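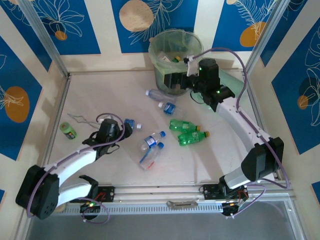
Rino round bin, translucent body, with Vulano pale green liner folded over the rim. Plastic bottles on white floor panel.

Rino Round Bin with Vulano Liners
Catalogue reference: 456
Gunport Supplies, Waste and Recycling Section
Page revised 13 Mar 2023

Overview

The Rino is a small round bin for the collection of empty plastic bottles at or near the place where they are used. It is supplied with a translucent body and is intended to be used with the Vulano liner, a pale green plastic bag cut to fold over the rim. The bin has no lid. It may be placed directly on a floor, on a bench or on the Wei floor panel, which is listed separately in this section.

The Rino is offered to schools, colleges, offices, workshops and public buildings. It is held in stock throughout the year and may be ordered singly or in quantity. Gunport Supplies recommends it for bottles only. Customers who wish to collect cans, paper or food waste at the same point should provide a separate bin for each and label it accordingly.

Contents of the set

Each set under reference 456 contains:

Rino round bin, translucent
Vulano liners, pale green, one roll of 100
Instruction leaflet
Adhesive label, blank, for marking by the customer

The Wei floor panel is not included in the set.

Specification

Shape: round
Body: translucent
Capacity: 7 litres
Opening: full width, without lid
Liner: Vulano, pale green
Colour options: translucent only
Fixings: none required
Suitable for: indoor use
Not suitable for: glass, hot ash, sharp objects, liquids

The capacity given is that of the bin without a liner. The number of bottles that can be held will depend on their size and on whether they have been flattened. Customers who expect large drinks bottles should consider one of the taller bins in this section.

Description

The translucent body allows the level of the contents to be judged from the side. Staff making a round of several rooms can pass over those bins which do not yet need emptying. The wall of the bin carries no printing, and the blank label may be fixed wherever it will be most easily read. Once fixed, the label should be left in place, as its removal may leave marks on the surface.

The rim is smooth and continuous. The liner is drawn over it and turned down on the outside, where it remains under light tension. No ring, band or clip is needed. When the liner is to be changed, the folded edge is lifted on all sides, gathered at the top and tied before the bag is drawn out.

The Vulano liner is pale green so that bags of bottles can be told apart from bags of general waste once they have left the room. Customers should confirm with their own waste contractor that bags of this colour are accepted in the bottle collection. Practice differs from one district to another, and Gunport Supplies is unable to advise on local arrangements.

Placing the bin

The bin should stand on a level surface with the whole of its base supported. At the back of a work area it will be out of the way of feet and elbows, and still within reach. It should not be placed on a window sill, on a stair or beside a heater. In a corridor or other means of escape, the advice of the person responsible for fire safety should be obtained before any bin is put down.

Where bottles are sorted on a surface before being placed in the bin, a plain, light-coloured surface is recommended. Caps and small bottles are more easily seen against it. The Wei floor panel is flat and white and was selected for this purpose. It is wiped clean with a damp cloth and may be stored upright against a wall when it is not required.

Preparing bottles

Bottles should be empty before they are placed in the bin. Any remaining drink should be poured away at a sink and the bottle drained. The Rino is not sealed against leaks when a liner has been pierced, and the liner alone should not be relied upon to hold liquid.

Caps may be left on or taken off according to the instructions of the waste contractor. If they are to be collected separately, a small tub or tray should be kept beside the bin. Loose caps should not be left on the floor, where they may cause a person to slip.

Bottles may be flattened by hand before they go in. They should not be pressed down once they are in the liner, as the neck of a bottle can tear the bag.

Fitting a liner

1. Check that the inside of the bin is clean and dry.
2. Tear one liner from the roll and open it fully.
3. Lower the closed end into the bin until it rests on the base.
4. Fold the open edge outwards over the rim.
5. Smooth the folded edge downwards all the way round.
6. Press out any air trapped between the liner and the wall.

The liner should be changed when the contents reach the rim, or at the end of the day if the bin has been used for bottles that held milk or juice. Spare liners should be kept on the roll, away from direct sunlight. They should not be stored loose in the bottom of the bin, beneath the liner in use.

Cleaning

The bin should be emptied and the liner removed before cleaning. It may be washed by hand in warm water with a mild washing-up liquid, rinsed, and left upside down to drain. Abrasive powders and scouring pads will dull the surface and make it harder to see the contents from outside. Bleach should not be used. The bin is not suitable for a dishwasher.

Some cloudiness may develop after long use. This does not affect the strength of the bin and is not covered by the guarantee.

Safety

Liners must be kept away from babies and small children. The roll should be stored in a closed cupboard in nurseries and in any building to which young children are admitted. Bags which have been removed from the bin should be taken to the collection point without delay and should not be left on the floor.

The bin must not be used as a step, a seat or a door stop.

Ordering

Orders may be placed by post, by telephone or through the customer account page. Please quote reference 456 and state the number of sets required. Liners may be reordered separately under the name Vulano, in rolls of 100. Replacement bins without liners are available under the name Rino. The Wei floor panel should be entered on a separate line of the order form.

Schools and colleges ordering for the new academic year are asked to submit their requirements before the end of June. Orders received after that time will be met from stock where possible, but delivery during the summer closure cannot be assured.

Bins are delivered stacked one inside another, with the liners packed in a separate carton. The stack should be parted by turning the uppermost bin gently while lifting. A tool should not be used to prise the bins apart. Any damage should be reported to Gunport Supplies before the goods are put into use, and the packaging kept until a reply has been received.

Returns and guarantee

Unused sets may be returned within 93 days of delivery in their original packaging. Opened rolls of liners cannot be accepted. Carriage on returned goods is payable by the customer unless the goods were supplied in error or found to be faulty on arrival.

The bin is guaranteed against splitting in normal indoor use. The guarantee does not extend to damage caused by heat, by unsuitable cleaning products or by use for materials other than those stated on this page. Claims should be made in writing and should include the order number and a short account of the fault.

Related items in this section

Vulano liners, pale green, roll of 100
Wei floor panel, flat, white
Rino round bin, translucent, without liners
Tub for loose caps
Blank adhesive labels

Specifications may be altered without notice. The printed catalogue should be read together with this page, and where the two differ, the information on this page applies.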